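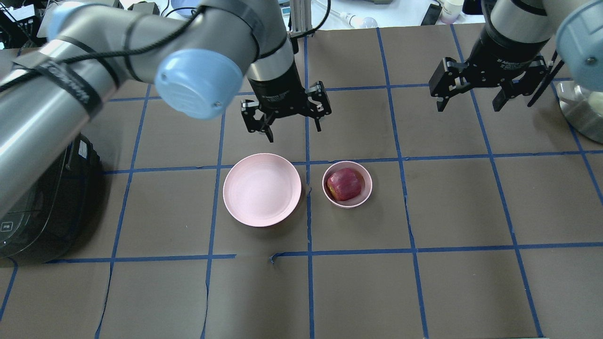

Painter's tape and the great deposit swindle — a thread

1/ Every February the same advice comes round. Renting? Want stripes on your wall? Use painter's tape, it peels off clean, your landlord will never know. I have my doubts.

2/ "Peels off clean" is doing a lot of work there. Clean from what? Fresh gloss, maybe. The chalky stuff in my last flat in Tirkidstead came away in strips as long as my arm.

3/ The letting agents, Estell, wanted £615 for "making good" one bedroom wall. I asked for the invoice. They sent me a PDF with one line on it.

4/ The tape was a Fikine roll, "14 day clean release" on the label. I had it up for two. I wrote to them and got a reply telling me to test a small area first. Which small area? It's all wall.

5/ Someone will now tell me to warm it with a hairdryer and pull at 45 degrees. I did. The paint came off at 45 degrees.

6/ And the edges! Every how-to video shows a perfect crisp line. Mine bled along the whole skirting, and I pressed it down with a bank card like they tell you to.

7/ A mate swears by Manalastas, the dearer one. £42 for a box. Perhaps it's better. I'd like to hear that from a person who isn't trying to justify spending £42 on tape.

8/ I did dispute the charge. Got some of it back in the end — not the lot. Take photos the day you move in, close up, with the light on.

9/ The new place is staying magnolia.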